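Subject: Re: [placements] Wurnent logins for summer students
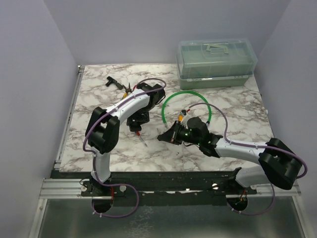

When do the placement accounts on Wurnent expire? At midnight on the last day of the contract, as entered by HR at Preleck.

> On 24 August 2022, the Prultuvby group wrote:
> Our two placement students finish next month and both still
> have jobs in the Wurnent queue. One of them has 2769 citation
> records left to match against the Madigan export. Can the
> accounts stay open until the queue drains? Also, who owns
> the files in their home directories after they leave?

The account and the queue are handled separately. A job that is already running when the account closes will run to the end, and its output is written as usual. A job that is still waiting is dropped. If you want waiting jobs kept, move them to the group account before the end date:

wq move --from STUDENT --to GROUP --state waiting

The command moves at most 100 jobs per call, so repeat it until it reports 0 moved. It does not move jobs held by hand. Release those first.

The matching job is a different case. Madigan exports are read with the token of the person who started the job, and the token dies with the account. Version 2 of the matcher reads the token once at startup and is fine. The older one reads it again for each batch and will stop partway with error 66. Check which one the student has loaded before you leave it running.

Home directories pass to the supervisor named on the placement form and stay readable until the end of February, after which they are deleted. Shared project space is not touched. Please have the students move code into the group repository themselves - the commit history is much easier to follow that way.

Extensions are possible but have to come from the supervisor, with a new end date, before the old one passes. Reopening a closed account means filling out a new form.

Research Systems, Preleck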